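Fruit, Bread, Baskets

I finally got around to the baskets on the white table! Arlo Quintanilla wanted pictures for our little Tenby kitchen page, so I stuck with the everyday stuff and left the fancy bowls in the cupboard. Click any picture to see it bigger.

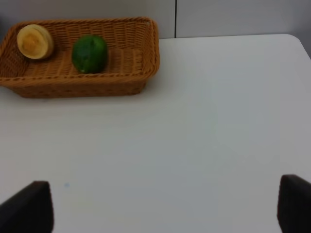
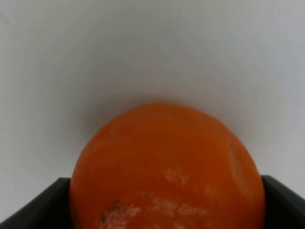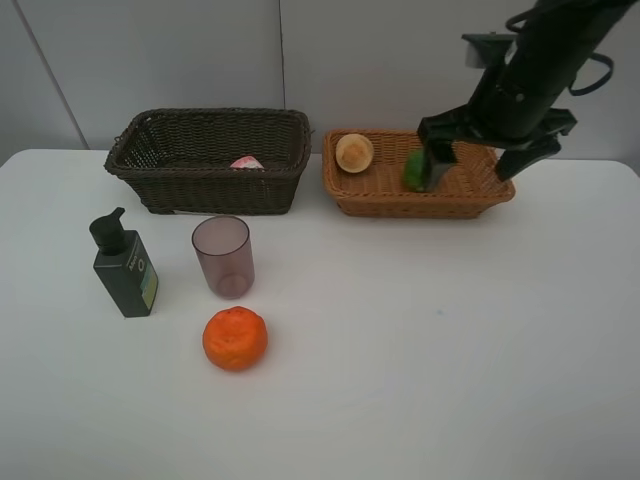
Gallery page 2 of 8

My favorite is the first one, with the green fruit sitting up so nicely against that tan weave. The orange one in the middle picture is past its best (look at those whitish patches on the peel), so it's not going in anybody's lunch. In the last picture you get both baskets, the dark brown and the tan, plus the green pump bottle. I love the two colors next to each other!

More baskets coming in July, when Latrice Blackwood lends me hers.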